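Home | Reviews | Kitchen | Workshop | About

The Stirness bench scraper, after one winter

18 February 2021

I bought the Stirness in November, when I was baking bread like everybody else and had run out of other things to blame for it. My old scraper was a plastic one that came free with a bag of flour. It flexed. The Stirness doesn't flex. It is a slab of steel with a handle on it, and it weighs enough that you notice when it's in the drawer, mostly by trying to open the drawer.

It does cut dough beautifully. You push down, the dough gives up, and you have two pieces where you meant to have two pieces. It also moves chopped onions from board to pan without dropping the usual tribute on the floor. I have used it to lift biscuits, crack a block of chocolate and open a package, which I don't recommend and will do again.

Now the complaints. The ruler etched along the edge starts a little way in from the corner, so everything you measure is slightly wrong in the same direction. The handle has a groove for your thumb that fits a thumb, though not mine. Cường Từ, who borrowed it for a weekend and gave it back cleaner than I lent it, says the groove is perfect. He has also offered to keep it.

The box says the blade is made of "551 grade" something. I have no idea what that means and neither does the leaflet, which spends most of its length on the company's feelings about craft.

I tried it against the Doucette, which costs less and has a rounder handle. The Doucette is nicer to hold and worse at everything else. Iddrisu Agbeko swears by the one from Pedum, but he swears by a lot of things, and his loaves look like mine.

Where the Stirness earns its money is cleanup. Dried dough comes up in one long curl if you keep the blade low.
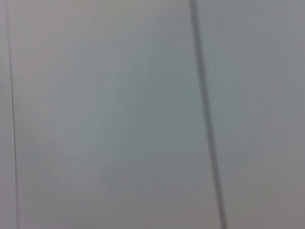
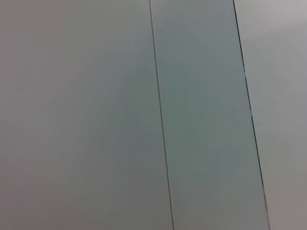

The price is $18, up from whatever it was before we all took up baking. I would pay it again, grumbling. Hand wash only, says the leaflet. Mine has been through the dishwasher up to 18 times and the only casualty is the ruler, now a little fainter and no less wrong.

2 comments | Share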